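Two controllers, one book

After the February post I had a few messages asking why I was still using the Kanell controller when Skivus is free and does the same job. It does not quite do the same job, so I ran both on the book task in simulation and kept notes.

The task is simple. A row of upright books, one to be gripped by its top edge, lifted clear and carried towards the dark cabinet. Same arm, same two-finger gripper, same physics step for both. The only thing I changed between runs was the controller. Each got 300 attempts, 600 in all, with the start pose of the row shifted slightly every time.
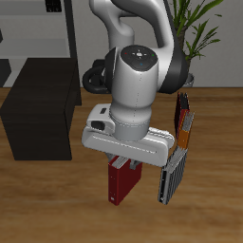 The red book in the fingers, with the other three still upright to the right.

Kanell is a plain impedance controller with a long list of gains. It took me most of an evening to get the wrist stiffness low enough that the fingers did not shove the neighbouring book on approach. Once set, it behaved. It dropped the book 11 times, nearly always during the first part of the lift, when the grip was too near one corner.

Skivus plans the whole motion first and then tracks it. Setup was quicker and the defaults are sensible. It dropped the book less often, but it also knocked the row over more, and for my purposes that is the worse fault. A dropped book can be picked up again. A fallen row ends the run.

Neither one keeps the book square. It hangs at a small angle when gripped by the top edge, and the angle matters later if you want to put it down standing.

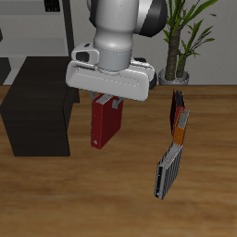
Cameras

I tried the wrist view alone, then the wrist view with a fixed one facing the arm from across the table. The wrist view is good for lining up the fingers and poor for nearly everything after that, as the hand hides the lower part of the book. The fixed view gives the tilt directly - a thin book seen against a plain grey wall is an easy thing to fit a line to.

With both views on, Skivus got noticeably better at clearing the row. Kanell hardly changed, but then I had already tuned it by hand for this table.

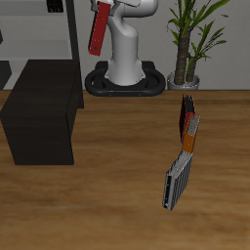 Posted by the author of the Bakach notebook, 21 Mar 2023

The high carry is the part I am least happy with. Skivus likes to take the book well up before it moves across, and the arm folds over itself more than it needs to. I capped the height in the planner settings and the path got shorter, though the planning time went up. Kanell goes where I tell it, so the height is my own fault there.

Next on the list is the Magesa gripper model, which has softer pads. I expect fewer corner drops and a slower release. The gain file for Kanell is in the usual folder, and the Skivus settings are the defaults plus the height cap.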